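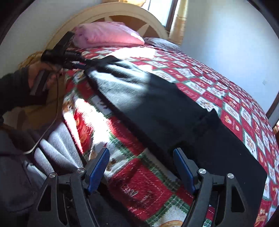
第六讲 手持夹爪对比与试用（讲义，未校对）

上次讲到标定，没讲完的看旧讲义最后两页，今天不补了。

先说安排：前半节讲夹爪，后半节分组上手。作业在最后。26日前后有同学问能不能延期，统一答复：交作业截止12月26日，不延。

一、为什么要比手持夹爪

直接遥操作机械臂采数据，慢，臂还得搬。手持的轻，拿着就能进卧室、厨房。代价：没有关节力矩读数，位姿全靠相机和惯导推，推错了后面全错。
所以选夹爪的时候，别只看夹得牢不牢。要看：
开合行程
指垫材料和角度
相机视野里手指占多少
两只手同时用，线会不会打架

二、本课用的几种

Droler：平行开合，行程大，连杆结构简单，松了自己能拧。指垫可换。缺点是重，连续举20分钟手腕酸，这个不是夸张。
Magsi：轻，手柄细，手小的同学喜欢。扳机回弹偏软，快速开合的时候有滞后，回放数据能看出来。
Braltard：不是夹爪，是控制盒。时间戳由它统一发。两只手的数据对不上，十有八九是盒子没先开机。顺序：先盒子，再左手，再右手。顺序反了就重启，不要硬录。

Skostdale 那套实验台下学期才到，讲义附录里先放了参数，考试不考。

三、布料为什么难

刚体：抓住一个点，其余位姿基本定了。布不行。自由度太多，遮挡多，褶皱每次都不一样。
深色布更麻烦。黑色吸光，深度相机容易出空洞；阳光直射的地方又发灰，同一块布两种亮度，分割网络会切成两块。这条请划线，去年作业错得最多。
花纹底也麻烦。格子、重复图案，特征点匹配容易错位一格，轨迹看着平滑，其实整段平移了。检查方法：看回环误差，不要只看曲线好不好看。
弱纹理的墙也一样，对着白墙转身最容易丢跟踪。转慢点。

四、鱼眼镜头的问题

视野大，好处是手指和环境都看得到。坏处是边缘畸变，直线变弯。去畸变以后边上分辨率很差，别拿边缘像素算距离。
曝光：窗户进画面，自动曝光会往下压，布就一团黑。两个办法
（1）锁曝光，按布料亮度锁，窗户爆掉不管
（2）换站位，背对窗
我偏向（1）。Senan Rafferty 在讨论课上主张（2），理由是锁曝光以后人一走动影子变化更明显。两种都可以，报告里写清楚用的哪种就行，不写扣分。

五、指垫

软垫：贴合好，捏布边成功率高，但磨损快，粘毛。绒类布料用完一定擦。
硬垫：寿命长，薄布打滑。
我们六月份做过一次对比，同一块棉布，捏边提起，软垫200次里失败10次，硬垫失败78次。数据不算严格，操作的人不一样，布也越用越皱，但差距够大，结论可以用。
垫子角度也有影响，内收一点，指尖先接触，捏薄边好使；全平行的适合抓厚的、叠好的。

六、双手操作要点

一手固定，一手动。新手老是两只手一起拉，布绷紧了就滑脱。
先定主手。主手负责捏边，副手压住或者让位。
手臂不要横过自己另一只手的镜头前，挡了就断跟踪。
线留余量，但别拖到布上。线压在布上，一抬手把布带走了，这种数据全部作废。
每次开始前夹爪全开、全合各一次，做零点。忘了做的，后处理没法补，
结束动作也要统一：松开，退后，停两秒。

七、上手练习

分组，每组两种夹爪都要试。任务三选一：
A组题 把平摊的衣物对折一次
B组题 捏起一角，移到旁边放平
C组题 两手各捏一角，整体转向
每人每种夹爪录满再换。录的时候不要说话，麦克风没关。
记录表填：夹爪型号、指垫、光照方向、是否锁曝光、失败原因。失败原因别写“没夹住”，写具体，是打滑、夹空、还是夹了两层。夹到两层很常见，底下那层也带起来了，要在画面里回看才发现得了。

八、评价指标

成功率：定义要提前写好，做完再定义的不收。
单次用时：从零点动作结束算起。
跟踪丢失次数
主观疲劳，五分制，分左右手填
四项都要，不要合成一个总分。以前有组加权平均，权重随手写的，没法比。

九、作业

1. 交对比报告，两页以内，图表另算。
2. 挑一段跟踪丢失的录像，说明原因，给出改法。
3. 选做：把软垫硬垫的对比重做一遍，控制操作者。做了加分，数据要附原使文件。

文件命名：组号_夹爪_题号_序号，不要用中文，不要空格。
还设备的时候指垫拆下来单独装袋，电池取出。

下一讲：力反馈，带上第三讲的公式表。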